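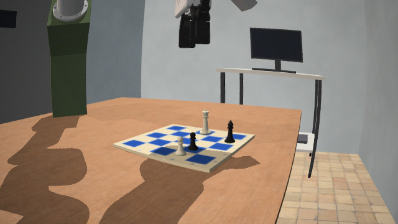
Un petit échiquier bleu et crème sur une table en bois. Image de synthèse.

Petits plateaux, grandes soirées

Il faut avoir entendu le brouhaha du café Nenero un soir de juin pour comprendre ce que les échecs miniatures font aux gens. On y parle fort, on se penche, on recommence. Une partie est finie avant que le thé ait refroidi, et déjà quelqu'un réclame la revanche ! J'y étais entrée pour une heure, j'en suis sortie à la fermeture, avec un carnet plein de positions griffonnées et l'envie d'en découdre.

L'idée de réduire l'échiquier est ancienne. Dès qu'on enlève des colonnes, tout se resserre : les pions se touchent presque au départ, le roi n'a plus d'arrière-pays où se cacher, et la théorie des ouvertures, celle qui remplit des rayonnages entiers, ne sert plus à grand-chose. On se retrouve à réfléchir dès le premier coup, comme à dix ans. Sur cinq cases de côté, la variante imaginée par Martin Gardner garde toutes les sortes de pièces, une de chaque plus les pions, et l'on s'étonne de tout ce qui tient encore dans si peu de place.

« La première fois, j'ai perdu ma dame au troisième coup et j'ai ri toute seule », raconte Carmela Dal Bello, qui anime les soirées du Nenero. Elle a appris à jouer sur le tard, à 66 ans, avec une voisine, et n'a jamais beaucoup aimé les longues parties. Les petites, en revanche, elle les collectionne : 527 notées à la main, dans des cahiers à spirale qu'elle prête volontiers. J'en ai rejoué une dizaine dans le train du retour. La plupart sont pleines de gaffes, et elles sont formidables.

À Brarkau, Lợi Vũ s'en sert avec ses élèves. Il commence par les pions seuls, puis ajoute le roi, puis la tour, et laisse le cavalier pour plus tard (les enfants protestent, ils veulent tous le cavalier). Un plateau réduit permet de voir l'échiquier d'un seul regard. Les fourchettes, les clouages, l'opposition des rois, tout arrive vite, et l'on peut rejouer la même finale six fois dans l'après-midi en changeant de camp.

Les joueurs de club font parfois la moue. Pauline Marsden, classée 1361 et très fière de l'être, a longtemps trouvé que c'était un jeu pour patienter. Elle a changé d'avis pendant une finale de tours perdue contre Adelmo D'Amico, un débutant qui, lui, n'avait aucune habitude à désapprendre. Depuis, elle s'échauffe sur petit plateau avant chaque tournoi et jure que son calcul y a gagné.

Pour essayer chez soi, une feuille quadrillée et les pièces d'un jeu ordinaire suffisent largement. Supprimez la poussée de deux cases, oubliez le roque et la prise en passant, convenez d'avance de la promotion. Jouez deux parties par adversaire, une avec chaque couleur. Et gardez la feuille, on y revient le lendemain.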